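Main page Contents Random article Recent changes Community portal Help

Piline

Piline is a counter-mounted robot arm project for handling tableware and small kitchen vessels. It was started by Ewurabena Kpodo in the Skadanthorpe shared workshop and is built from secondhand joints, a printed control enclosure and a commercial motor driver. The design files were first published on February 12, 2019. The name refers both to the arm and to the test counter on which it is developed.

Background

Kpodo's first version was a desktop arm with hobby servos, abandoned after its shoulder joint failed under a load of 200 grams. The second used surplus industrial joints bought from Dervishi, a reseller of used automation parts, and raised the rated payload to 800 grams at full reach. Parts for the second version cost 3,810 dollars, more than half of it for the joints and their gearboxes.

Design

The arm is a serial chain of rotary joints with an external cable to the end section. Routing the cable outside the housings simplifies repair but limits wrist rotation, and the control software stops the wrist before the loop can tighten. Joint positions are read by magnetic encoders. The controller runs a fixed motion cycle and accepts target poses from a separate planning computer over a wired link.

Test counter

The test counter reproduces a household kitchen at full size. Lidded vessels are placed along the back and lighter items in the open area at the front.
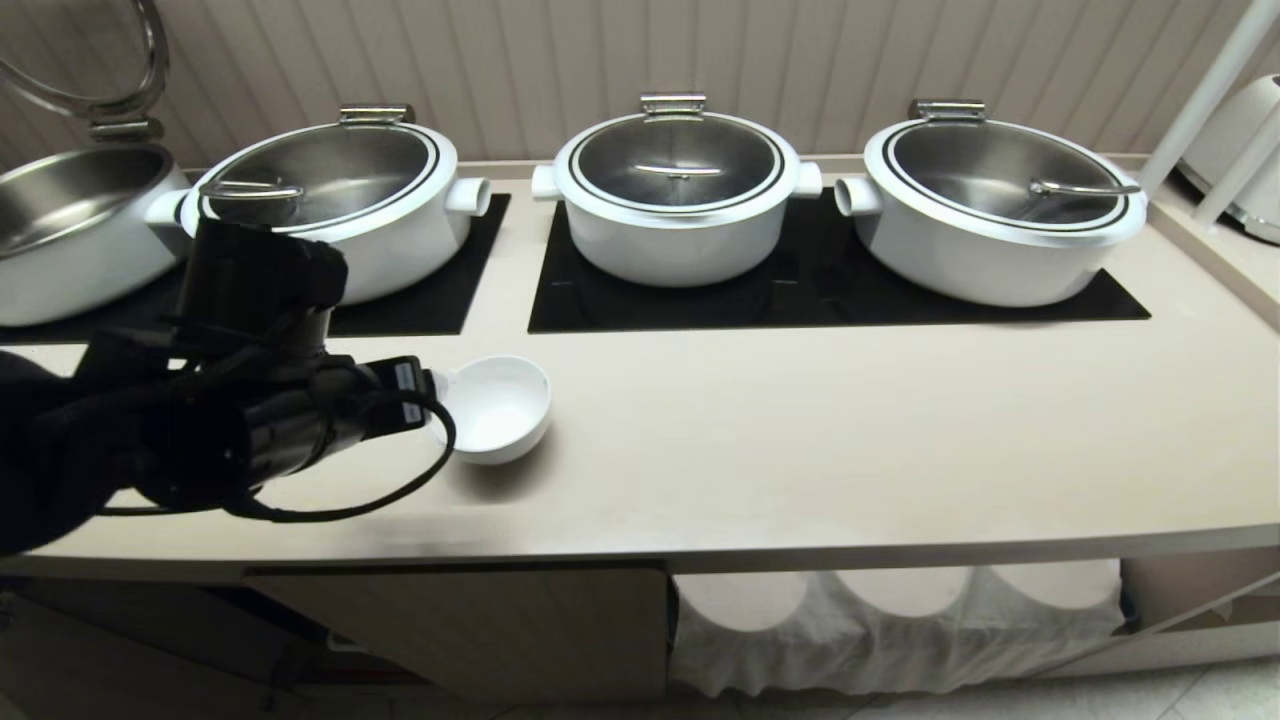

The arm at a small white bowl on the test counter, with lidded pots along the wall.

Glass and polished steel are difficult for the depth sensor used in the project. Reflections from lids and pot interiors produce false surfaces, and the planner therefore treats each pot as a solid cylinder extending above its rim. Open lids are entered by hand as additional obstacles. Bowls are located by fitting a circle to the rim.

Versions

A third version, with a shorter forearm and a replaceable cable, was assembled in September at Cedbridge, a second workshop that shares tools with Skadanthorpe. Its gearboxes are regreased after every 2,000 cycles. The two versions use the same controller board but different joint calibration files, which are not interchangeable.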